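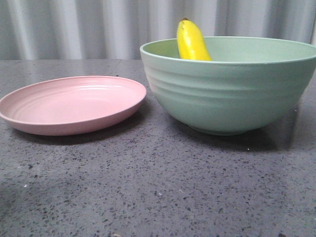 Page last changed: May, for Nelgate build 6

Section 6. Setting up the counter and teaching the first pick

Before you start, the arm should be assembled, the base clamp tightened, and the Zudness controller board talking to your computer. If the board's green light is still blinking, go back to Section 5 and finish the cable check.

This section covers the fixed camera, the work area, the gripper limits and the first taught move: banana out of the bowl, onto the plate. We use a kitchen counter throughout. A workbench in a shared shop works the same way, but see the note on shared spaces at the end.

6.1 Laying out the work area

1. Clear the counter. Wipe it down and let it dry. On a speckled top, crumbs are easy to miss by eye and the object finder will sometimes pick them up.

2. Put the plate on the left and the bowl on the right, as the camera sees them. Leave a small gap of bare counter between the two. They must not touch.

3. Stand the banana in the bowl with the stem up and the top well clear of the rim. A slight lean is fine. If it slides down the wall and lies flat, turn it so the curve rests against the side of the bowl.

4. Leave the plate empty. The drop point is the flat center, inside the raised rim.

5. Leave open counter in front of both dishes. The arm swings low on its way back to rest and needs the room.

Note: Pick dishes in two different solid colors. Pink and sage green separate well against dark gray, and neither gets confused with a yellow banana. A white bowl on a white counter will give you trouble at step 6.2.4.

Note: A plain curtain behind the counter makes a good background. Keep it closed, and pin it if there is a draft. Moving folds count as motion and will pause the run.

6.2 Fixing the camera

1. Clamp the Nirholm camera mount to a shelf, a cabinet or a post that does not carry the arm. If the camera shares a support with the arm, it shakes every time the shoulder joint moves.

2. Aim it down at a low angle so that it takes in the counter, both dishes and the top of the banana. The outer edges of the plate and bowl may run out of view. The gap between them and the whole opening of the bowl should stay in view if you can manage it. When the bowl is too big for that, keep the side of the opening where the banana stands.

3. Park the arm in the rest position, outside the camera view. Type: park

4. Take the background shot. Type: learn background

The object finder should list three items: plate, bowl, banana. If it lists a fourth, look for a bright reflection on the counter. Glossy tops throw a pale patch near the back edge when the window is behind them. Turn off the overhead light or move the lamp to one side, then repeat step 4.

5. Lock both knobs on the mount. Put a strip of tape across the joint so you can tell later whether it has slipped.

Caution: Do not move the camera after step 5. Every taught position is stored against this view. If it gets bumped, start again from step 3.

6.3 Setting the gripper limits

The Belkadi gripper reports its opening as a count. A higher number is wider. The factory range is too wide for fruit on the open side and too tight on the closed side.

1. With nothing in the fingers, type: grip open 1675

The fingers should stop short of the hard stop. If you hear a buzz, lower the number a little at a time until it goes away, and write the new value inside the cover of this manual.

2. Type: grip close 515

The fingers should come together without touching. This is the tightest the gripper will go during a run.

3. Save with: grip save

Caution: Keep your own fingers out of the gripper while you enter limits. The command runs as soon as you press Enter.

4. Set the arm speed to 2,000 steps per second or less for all teaching. You can raise it later in Section 8. Most of the broken bowls we hear about come from people who raised it first.

6.4 Teaching the pick

1. Type: teach start

The joints go soft. Support the forearm with one hand before you press Enter, or it will drop onto the counter.

2. Guide the gripper to a point straight above the banana. Press the button on the wrist. This stores the approach point.

3. Lower the gripper until the fingers are on either side of the banana, below the stem and above the rim of the bowl. Press the button.

Note: Do not grip by the stem. It bends and the banana swings.

4. Raise the gripper straight up until the bottom of the banana would clear the rim. Judge this generously — part of the banana is hidden in the bowl, and it is longer than it looks from the front. Press the button.

5. Move left until the gripper is over the center of the plate. Press the button.

6. Lower to the drop height and press the button twice. The double press stores the point and marks it as a release.

7. Type: teach end

The joints go stiff again. Let go slowly.

6.5 First run

1. Keep one hand near the stop switch.

2. Type: run once slow

3. Watch the rim of the bowl as the banana comes out. If it catches, press stop, put everything back and teach step 6.4.4 again with more height.

4. If the banana lands on the raised edge of the plate, only the drop point needs changing. Type: teach fix 5, and follow the prompts.

Note for shared workshops: Unplug the arm at the wall when you leave it. The Zudness board keeps its taught points with the power off, but a parked arm with power on will still answer to anyone on the same network.

Continue to Section 7, Repeating a move from new start positions.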